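Home » Blog » About » Archive » Say hi

Filed under: Small Rooms, Sleep, Rambling

The great October bedding swap

So it finally happened. I woke up at four in the morning with cold feet, an actual cold nose, and one thin blanket wrapped around my neck like a scarf, and I thought okay, fine, summer's over, you win.

I have a whole thing about bedding, if you're new here. My old roommate Gönül Ekinci got me into it. She grew up in a house where every season had its own covers, and the day they changed was practically a holiday (there was soup). I grew up in a house where you had one comforter until it fell apart. When we shared the place on Tomar Street she was horrified by me, and I don't blame her!

Anyway, sleeping cold. I used to think the answer was one enormous duvet, so a few years back I bought a Nemier, the big puffy one, and I hated it. I'd be boiling by midnight and kicking it onto the floor, and then freezing again before the alarm went off. I ended up giving it to my cousin, who keeps his apartment like a meat locker and loves it.

What works for me is layers. Something medium on top, something light underneath, socks within reach. My neighbor Manikandan Pisharody swears by a hot water bottle too, and he lent me his spare, and okay, he's right, it's lovely. I put it in ten minutes before I get in and I feel like royalty.

The other big discovery was washing things BEFORE I need them. Last year I pulled everything out of the storage bag on the coldest night we had and it all smelled like a basement. This time I hauled the lot to the Ploltik laundromat on a sunny afternoon, read half a terrible mystery novel, and had it all home by dinner. The big dryers there are so much better than the sad little one in my building, which takes three rounds to do a pillowcase.

I also finally made peace with having my bed in the corner. Yes, it's a pain to tuck in the far side. But it's cozy, and I get a wall to shove a rolled duvet against, so I can sit up and read like I own a couch. 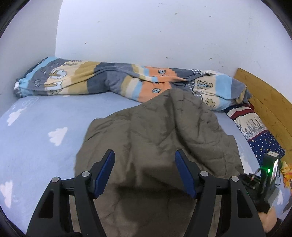

Cloud sheet on, leaf duvet rolled up at the back. Still my favorite combo.

Next up is the pillow situation, and I have opinions, so brace yourselves. If anybody has tried the Piris wool ones, please tell me whether they go lumpy, because they aren't cheap and I've been burned before.

Okay, kettle's on. Stay warm!

10 comments | 738 shares | Older post | Newer post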